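Home Projects Reports Grants Contact
Search this site Enter keyword Go

Jatwood Ground Floor Workroom: Second Progress Report to the Listine Fund
December
By the Rernedard project office

This report covers the period since our first one, which was mostly about the lease and the electrical inspection. The work since then has been on the room itself: the floor, the walls, the furniture, and getting the place into a state where people can use it while the last jobs are finished. The money is at the end.

1. Where things stand

The ground floor workroom at Jatwood is open and in use. The grant terms asked for a usable room before the end of the year and we consider that met. Two items from the original list are still outstanding, the coat storage and the signs, and both are covered below.

The room keeps the shape it had when we took it on. We talked in the last report about putting up a partition near the door. We dropped that after getting the quote, and the fund agreed to the change by email. It leaves one open room with the furniture set along the walls and clear floor in the middle.

2. Floor

The brown wood floor is the biggest single improvement. The old carpet tiles came up in one morning. The adhesive under them took a good deal longer and held up the start by several days. Once the subfloor was clean the installer wanted it leveled in the corner farthest from the door, which was not in the original price. We paid for it out of contingency.

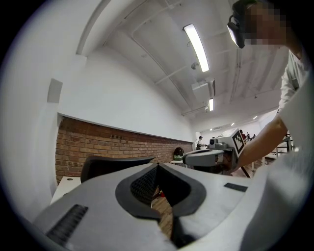 The planks run the full length of the room with no threshold strip. We asked for the baseboard to be left until last, and it is now on everywhere except a short run behind the door. The installer left us one unopened box of planks for repairs, stored on the shelf in the boiler closet with the leftover underlay.

Cleaning is a dry mop daily and a damp one on the last day of the working week. The first cleaning product we bought left a film and has been replaced.

3. Walls

The red-brown brick was already here and we have kept it bare. It was brushed down and vacuumed before the floor went in. We had one area of mortar repointed near the old pipe hole. The color is a fair match in daylight and slightly too pale in the evening.

The plain wall was patched and painted white, two coats. It will need touching up sooner than the brick ever will, so we kept half a can of the paint and wrote the color number on the lid. The cables and the hose that come down on that side were part of our snag list in the fall and they remain on it. The plan is to clip the cables flat to the wall. The electrician has been asked for a price and we expect to have it in the new year.

4. Coats and bags

This is the first of the two outstanding items. The original budget had a run of hooks along the wall inside the door. When the door was rehung it opened the other way and covered the space we had measured. The hooks are in a drawer until we agree on a new position. In the meantime people hang things where they can.
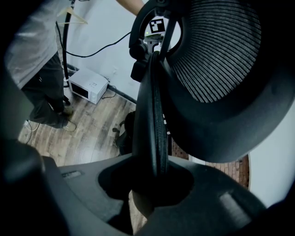 Wooden hanger on the black hose, white wall side.

We have looked at a freestanding rail as well. The cheap ones tip over when loaded on one side, and the better ones take up more floor than we would like. Our current preference is to put the hooks on the white wall at shoulder height, with a low bench under them for bags and shoes. The bench could be built from the shelving boards that were left over when the boiler closet was done. We would like to settle this by the end of January and will let the fund know which way we go.

5. Furniture

Most of the furniture came from Espiritu, who were clearing an office and let us have first pick. We took white desks, black mesh chairs and a few small side tables. The desks have round cable holes in the tops, which has saved us drilling any. Some of the chairs needed new casters. One gas lift was beyond repair and that chair went to the recycling center.

Delivery was in two loads. The second came late in the day and had to be left in the corridor overnight with the building manager's permission.

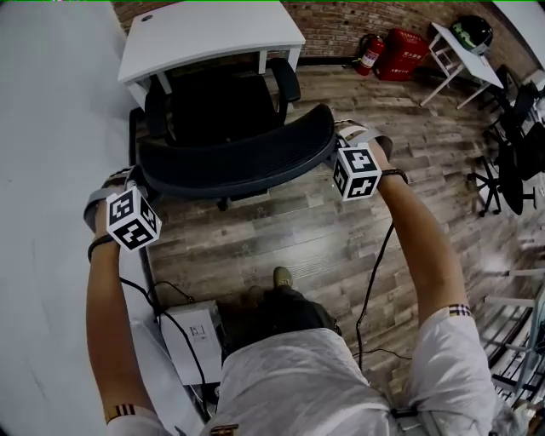
Chairs are to be pushed in to the desks when people leave. It sounds like a small point, but the room is used by several groups and the middle of the floor has to stay free. We have put this in the one-page room guide along with the heating instructions and the door code procedure.

6. Fire safety

The red extinguisher stands on the floor against the brick wall. The building's inspector checked it in the fall and had no comment on the position, but did ask for a sign over it. Signs are the second outstanding item. They have been ordered once already and arrived in the wrong size. The replacements are on order at no charge.

The area around the extinguisher is to be kept clear of chairs and boxes, and the room guide says so.

7. Use of the room

We have had almost 50 bookings since opening. Mornings fill first. Evening use has been light, and we think the outside light over the entrance is part of it. The landlord has agreed to replace the fitting.

Comments in the book by the door have mostly been about heat. The radiator under the window was not bled properly after the floor work. It has been done since and the comments have stopped.

8. Money

Spent this period: $3,290, covering floor, wall repairs, paint, delivery and casters. This includes the leveling work.

Remaining in the Listine grant: $627. We expect the bench, the hook fixings and the cable clips to come out of this. The electrician's labor may not fit and we would meet any difference from Rernedard's own funds.

9. Next period

Fix the coat hooks. Put up the signs when they come. Clip the cables. Finish the baseboard behind the door. Receipts are attached to the emailed copy of this report.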